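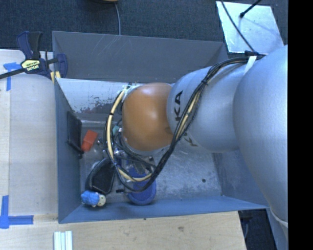

7월 30일 | 작성: Wirach 운영팀

Wirach 소형물품 분류·보관 사업 중간 보고
수신: Ukorex 지원사업 담당 부서

1. 보고 범위

4월에 승인받은 계획서를 기준으로 Lelley 작업장의 분류 작업, 금속 보관함 교체, 물품 기록 현황을 정리하였다. 예산 집행 내역은 별도 서식으로 이미 제출하였으므로 이 문서에서는 변동이 있는 항목만 적는다.

2. 분류 작업

들어온 소형물품은 접수대에서 파손 여부를 먼저 보고, 이상이 없는 것만 금속함에 담아 분류로 넘긴다. 보고 기간에 접수한 물품은 600점이고, 이 중 575점의 분류를 마쳤다. 나머지는 보류 상태이다. 보류 물품은 대부분 부품이 빠졌거나 용도를 확인하지 못한 것이며, 다음 달 안에 재사용과 폐기 중 하나로 정리한다.

계획서에는 한 함을 가득 채운 뒤 한꺼번에 분류하는 것으로 적었다. 시행해 보니 밑에 깔린 작은 물품이 뒤늦게 나와 기록을 다시 고치는 일이 잦았다. 5주 차부터는 바닥이 보일 정도로 적게 담고, 한 함을 비운 다음에 새로 담는다. 함을 옮기는 횟수는 늘었으나 기록 수정은 줄었다. 이 방식은 사업 종료 때까지 유지한다.

깨지기 쉬운 물품은 금속함에 담지 않고 접수대에서 바로 칸막이 상자로 보낸다. 접수대에 칸막이 상자가 부족한 날에는 접수를 오전으로 제한하였다. 상자는 추가로 주문해 두었다.

3. 금속 보관함

기존 함은 오래 써서 안쪽 벽과 바닥에 긁힌 자국이 많다. 표면 흠집만 있는 함은 계속 쓰고, 모서리가 벌어졌거나 바닥이 휜 함만 교체 대상으로 정하였다. 점검한 함은 61개, 교체 대상은 9개이다. 교체품은 Sirko에 발주하였고 규격은 기존 함과 같다. 납품이 한 차례 미뤄져 현재 입고 전이다. 그동안 교체 대상 함은 가벼운 물품에만 쓴다.

도장이 벗겨진 부분을 다시 칠하는 안도 검토하였으나 이번 기간에는 시행하지 않았다. 칠이 마르는 동안 함을 쓸 수 없고, 대체할 여분이 모자란다. 입고 후 여분이 생기면 상태가 나쁜 것부터 차례로 작업할 예정이다.

함 청소는 주 1회에서 주 2회로 늘렸다. 바닥 구석에 먼지와 포장재 조각이 쌓이면 작은 물품과 섞여 골라내기 어렵다. 청소 때는 함을 완전히 비우고 마른 솔로 턴 뒤 천으로 닦는다. 세제는 얼룩이 남을 때만 쓴다.

4. 기록

접수표와 분류표를 따로 쓰던 것을 한 장으로 합쳤다. 항목은 접수 번호, 품목, 상태, 보관 위치이며, 색상 칸은 없앴다. 담당자마다 같은 색을 다르게 적어 검색에 도움이 되지 않았다. 이전 양식으로 적은 분량은 새 양식으로 옮기는 중이고, 초기 접수분이 아직 남아 있다.

보관 위치 표기는 선반 번호와 함 번호를 함께 적는 것으로 통일하였다. 함 번호표가 긁혀 읽기 어려운 경우가 있어 바깥면 위쪽에 새 번호표를 붙이고 있다.

5. 작업장

Lelley 작업장 안쪽 선반의 배치를 바꾸어 무거운 함을 아래 칸으로 내렸다. 통로 쪽에 쌓아 두던 빈 상자는 뒤편 창고로 옮겼다. 창고 조명은 여전히 어두워 건물 관리 쪽에 보수를 요청한 상태이고 일정은 받지 못하였다.

6. 계획 대비 변동

- 금속함 교체: 납품 지연으로 완료 시점을 다음 보고 기간으로 변경
- 재도장: 보류
- 칸막이 상자: 추가 구매, 소모품 예산 안에서 처리
- 기록 양식: 통합 완료, 이전 자료 옮기는 중

7. 다음 기간 작업

보류 물품 정리와 교체 함 입고를 먼저 처리한다. 입고 당일에 치수와 바닥 상태를 확인하고, 이상이 있는 것은 받지 않고 돌려보낸다. 이후 선반 전체의 함 번호를 대조하여 새 목록을 만들고, 다음 보고서에 첨부한다.

8. 협의 요청

재도장 비용을 시설 유지 항목으로 집행해도 되는지 확인을 요청한다. 계획서에는 교체 비용만 적혀 있다. 회신에 따라 작업 순서를 조정하겠다.

문의: Wirach 운영팀 (Lelley 작업장) | © Wirach. 무단 전재 금지 | 맨 위로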